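# Sadura: frequently asked questions

Sadura is the open perception and planning package we use for tabletop picking. It takes pictures from a camera mounted at the gripper, works out where the table is and what's standing on it, and hands a short motion plan to whatever controller you run. These answers cover release 5, which went up on 17th September. If yours isn't here, open a question on the tracker, as most of this page began life there!

## Getting started

### What do I need to run it?

A camera that looks out past the fingers, a Linux machine, and a gripper that can report its opening. A graphics card helps a lot with the segmentation step, but the planner itself is light and will happily run on an old laptop. Two fingers are assumed all the way through. People ask about suction cups every few weeks, and we'd love to see a branch for that, but none of us has one on the bench.

### Do I need a robot arm?

No, and this is one of my favourite things about the package. The perception half works perfectly well from a tool you carry in your hand. You can record, replay and tune everything, then plug in an arm when you have one. The planner can be run against a recording too, in which case it writes its plans to disk and nothing moves.

### What are Mornero and Shawky, and do I need both?

Mornero is the viewer. It opens a recording and draws the table plane, the finger mask and the object outlines over each picture, and you can drag a setting and watch the outlines change as you go. Shawky is the recorder. You'll want both for your first week. After that, plenty of people only open Mornero when something looks wrong.

### How do I start a new recording?

Run `shawky record --name first_try`, wait for the tone, and go. The tone means the clock on the camera and the clock on the gripper agree. Moving before it sounds is the commonest cause of plans that seem to lag behind the fingers.

## Seeing the table

### Why does the plane fit go wobbly on light wood?

Glare, nearly always. A pale, slightly shiny tabletop reflects the room lights as a wide soft patch, and inside that patch the grain fades away. The plane fit tracks small bits of texture from one picture to the next, so a washed-out area gives it very little to hold on to. It then leans on whatever texture is left, which may all be in one corner.

Release 5 copes far better. It now measures local contrast first and gives bright, flat regions a low weight, and it won't accept a plane unless the remaining points are well spread. If it refuses, you'll see `PLANE_POOR_SPREAD` in the log. Tilt the tool a little or turn a lamp and try again. 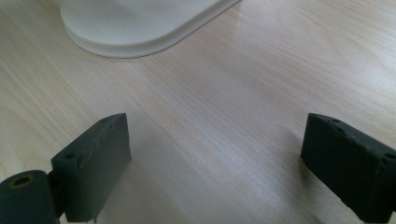 *Open fingers over pale wood. The glare band crosses the middle and upper right, while the grain stays clear at lower left. A white object stands at the top, past the fingers.*

Views of this kind are what I tune against most. You have dark fingers, a bright table and a white thing near the edge of the picture, so one exposure has to serve all three. Lock the exposure if your camera allows it. Automatic exposure sees a lot of dark gripper, brightens everything to make up for it, and the grain disappears even faster.

### It finds the fingers but misses a white object. What should I change?

Try `edge_floor` first. White on pale wood has a weak outline, and often the best clue is the thin shadow where the object meets the table. The default of 70 throws much of that away. Bring it down in small steps in Mornero and stop when the wood grain starts being picked up as objects, then go back up one step. Moataz El-Sayed has written a lovely little script that does this sweep for you; it's in `tools/sweep_edges.py`.

### What happens to objects that are only partly in view?

They're kept, and marked `open_outline`. The planner treats them as things to avoid and never as things to pick, whatever their score. It will suggest a small camera move to bring the rest into view, if your controller accepts suggestions. You can switch this off with `allow_open: true`, but please do it on a recording before you try it on a moving arm.

### Do I need to mask the fingers by hand?

Only once. Open and close the gripper fully over a plain surface while Shawky records, then run `sadura learn-mask`. It builds a mask for each opening and blends between them. 400 pictures are plenty, and more than that just makes the step slower.

### My fingers are scratched. Do I have to learn the mask again?

Usually not. The mask is learned from shape and position, and scuffs on the inner faces hardly change either. What does matter is a change of outline: a new set of fingers, a bracket fitted the other way round, or a finger that has slipped on its screws. If Mornero shows a thin sliver of finger outside the mask, learn it again.

### Can shadows under the fingers be mistaken for objects?

They could in release 4, and it drove us up the wall. A soft patch that moved with the fingers would turn up as a flat grey "object" just where you wanted to grasp. Abdelilah Hamdy fixed it by checking whether a patch moves with the tool or stays put on the table plane. It needs at least 2 views from different positions, so a single still picture can fool it even now.

## Planning and control

### What does the planner hand over?

A list of poses, a gripper opening for each one, and a time budget. It doesn't send motor commands. Your controller decides how to follow the path and is free to say no. We like that split very much, as it lets the same plan run on quite different arms.

### Why did it return an empty plan?

Three usual causes:

- no object had a closed outline;
- the table plane was rejected, so there was no height to work from;
- the opening reported by the gripper was narrower than the object.

The `reason` field tells you which. If it just says `unknown`, please send us the recording. Those are bugs, and I enjoy them far more than I should.

### Does it plan again while moving?

Yes, if you turn on `live_update`. Each new plan must start close to the current pose, otherwise the old one carries on. Glare can slide across the table as the camera moves, so the object outline may flicker for a picture or two. The smoothing window is there for that, and its default of 5 suits slow moves well. Shorten it for fast ones.

### Can I tell it to stay away from part of the table?

You can draw keep-out areas in Mornero and save them beside the recording. They're stored relative to the table plane, so they stay where you put them when the camera moves. Areas drawn before April's file format change need a pass through `mornero convert` first.

## Sharing and reporting

### What should I put in a bug report?

The recording, your settings file and the log. A short note on the lighting helps too, especially whether there's a window to one side. Please don't crop the pictures. The edges are often where the trouble is, and the finger mask won't line up with a cropped recording anyway.

### May I use it in teaching?

Please do! The replay mode is great for a class, because everyone can tune the same recording on their own machine and compare plans afterwards. Corrections to the exercises are welcome on the same tracker as the code, under the label `docs`.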